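Thursday, July 28, 2022

# The big table room at Drivton, after the packing week

I promised a few of you I would put this page together before everyone scattered for the summer, and then of course I got busy and it sat for a while. It's a small gallery, really just a page for the people who spent the week wrapping and boxing the pottery for the Voler sale, and for anyone who wants to know what goes on at a long table when there is more glazed stoneware in the building than anyone had planned for.

We sent off 135 parcels in the end, up to 19 in one afternoon, and my hands still smell faintly of cardboard. If you have never packed a teapot for the mail, I recommend trying it once. The spout always wants to be somewhere you hadn't thought of, and the lid should travel in its own little nest, next to the pot and never on top of it (Ásdís Vídalín taught me that years ago, with a sugar bowl I was very fond of).

Snædís Lauritsen did most of the bowls. She wraps them in pairs with a sheet of tissue between, foot to rim, and then rolls the pair up in paper as if she were putting a baby down for a nap. I tried to copy her and my rolls came out looking like laundry, but they held. The Stougaard boxes were a little too tall for them, so we scored the corners with a butter knife and folded the flaps down lower - a trick I'd like to claim, but it was Győző's.

The tape deserves its own paragraph. We went through 12 rolls of the clear kind, and I can't say I would buy that brand again, because it splits down the middle if you pull it at any sort of angle and then you spend ages feeling for the end with a fingernail. Fold the end over on itself when you put the roll down! I said it so often that Mark Anthony Manalastas wrote it on a card and leaned it against my coffee cup.

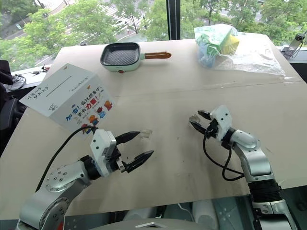

Clearing up is the part I like best, I think, though I know most people would rather be home by then. Little bits of tape and plastic get everywhere once you've been at it for a while, and they're so easy to miss on a pale tabletop. I go over it with the flat of my hand first and look afterward, and I do the seam last, with an old toothbrush, for the grit that settles there. Scuffs I leave alone. A table that size is for working on, and Győző Orbán has been promising to rub it down with something out of a brown bottle for as long as I've known him.

It helps to have the window so close. On a bright day you can crouch down until your eyes are level with the tabletop and every stray scrap catches the light, and then it's just a matter of picking them off one by one. Ásdís Hafþórsson keeps a damp sponge for this, and it gathers up the small pieces much better than a dry cloth does. We used a brush for the floor and gave up on the corner by the radiator.

There are 2 boxes of leftovers on the shelf by the door if anyone needs padding for a move or a birthday present. One is tissue, mostly creased but perfectly good, and the other is a mixture of paper and those puffy air pillows that came with the Nostia kiln shelves. Please take them. I can't bring myself to throw them out and I can't keep walking around them either.

The next packing week will be in October, before the winter orders, and I'll bring the same soup unless somebody stops me. If you're coming, wear shoes you can stand in, and bring your own scissors with your name on them, as we finished this time with one pair fewer than we started with. Mine have green handles, in case they went home in your bag.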